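Okay, I've been promising a few of you the story of my grandmother's marmalade for ages, so settle in, this may run to several posts.

She lived in Machala until she was nineteen and she never wrote a recipe down in her life. Everything was "until it looks right." My mother followed her around the kitchen one June with a notepad and came away with 4 lines, one of which just says "more."

So for years I made it from memory and it came out like syrup. Tasty syrup! We poured it over pancakes and called it a success. But it wasn't hers, and my aunt would take one polite spoonful and ask how work was going.

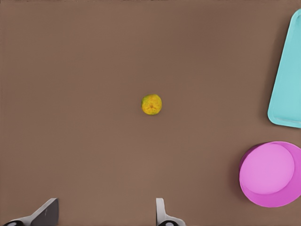
Then last winter my neighbor Tiago Louro (hi Tiago, I know you read these) asked what I was doing with the seeds. Throwing them out, of course. He looked at me as if I'd thrown out the cat. You tie them up in a bit of cloth and leave them in the pot overnight, he said, that's where the set comes from.

And I remembered the little cloth bag! It hung off the faucet all through my childhood and I had always thought it was for tea.

The other thing I'd been getting wrong was the sugar. I was putting it in right at the start, before the peel had softened, and the peel stays tough that way no matter how long you boil it. Cook the peel first until you can squash it between two fingers, then add the sugar.

I took 3 jars to my aunt on Wednesday. She didn't ask about work. She asked if there was a fourth jar, and whether I'd mind leaving the lid off that one because she was going to get some toast.

More on the peel tomorrow, I have opinions about thick cut.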